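Workshop notebook, May: finding the zero gap from the wrist view
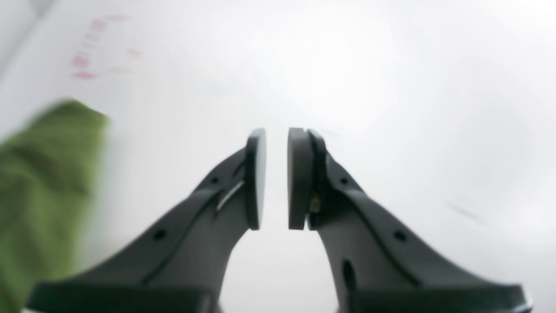 Entry by Larasati Pangaribuan, bench side, with additions from Ikhsan Sumampouw
Started 9.40 in the morning, tidied up after tea

I promised Zahira I would write this one up properly, as last time I left her two lines and an arrow and she had to ring me at home to find out what the arrow meant. So, Zahira, settle in, there is a fair bit of it!

The question is the same one we have been nibbling at since the Tirmont job. When the fingers are told to stop just short of closed, how well can we say how wide the gap is from the wrist camera alone, without trusting the motor count? The motor count is fine on a good day, but it knows nothing about a pad that has crept on its backing, or a finger that has been knocked and sits a hair off true. The camera looks straight at the pads, so in principle it ought to know better.

The method is really Nawal's, and I want that written down somewhere before we all start calling it ours. You find the inner face of each pad as an edge, fit a line to each, and measure between the two lines at several heights along the pad. Taking the middle value throws away the odd silly reading. The bright background does us a great favour in this, with that nice pale strip standing up between two dark grey shapes, and the fitter hardly has to think.

Where it does have to think is lower down, where the fingers draw together towards their bases and then part again at the very bottom. My first version took any pale gap near the middle column as fair game and was quite happy to measure between the bases instead. I have now limited the search to the height of the pads, with the rounded tips left out as well, because a curved end pulls the line over. Ikhsan would like the limits found automatically. So would I, but for today they are typed in by hand and I am not ashamed of it.

On to the run. I did 279 closings with nothing in the gripper, each to the same commanded gap, and saved one still from each after the fingers had settled. The fitter gave an answer on all but 2 of them. In both of those it had latched on to the thin silvery strip by the left pad, which catches the light and makes a lovely strong edge in quite the wrong place. I did wonder about a dab of matt paint, but Amirul pointed out that the next gripper along will have its own shiny bits and we can't go round painting everything. He is right, annoyingly. The better cure is to insist that the edge runs close to upright, and the strip lies on a slant, so it drops out straight away. With that rule added, both stills came good and none of the others changed.

The little brass-coloured screw behind the right pad I had expected to be a nuisance, and it has been no trouble whatever. It sits well away from the inner face. I have even been toying with using it as a landmark, as it is the only warm-coloured bit of metal on either finger and very easy to pick out. If we knew where the screw was, we could tell a shifted pad from a shifted finger. Nawal, you may already have a view on this, and if so please write it in the margin and don't save it for the Staretgate meeting.

Green cloth: it comes well in over the left finger and its base, nearer the camera than the fingers are, so it is very soft and blurred. The pads are clear of it and the fit doesn't care. The older Undico script cares a great deal, because it looks for the outline of the whole finger, and with half the left side covered it gives up or guesses. That is the best argument I have for looking only at the pads, and I should like the comparison in the write-up.

A worry I haven't settled. The right pad looks slightly thicker than the left, and you can see a layered edge where it meets the finger. It may be the angle or it may be a real difference. It doesn't spoil the gap reading, but it would move the centre of the gap, and the Chong rig uses the centre for lining up. I'd like the calipers on both pads before anybody quotes a centre figure.

Still to do:
Repeat with the lamp turned down. I have asked Amirul for 40 closings at the low setting to begin with.
Try it against a dark background, where I expect the fitter to sulk.
Calipers on the pads (me).

Ikhsan adds, 4.15: ran the upright-edge rule on my own copy and got the same answers. The search limits are now in the settings file, so do not edit them in the script, Laras. I have put your old values in as the defaults.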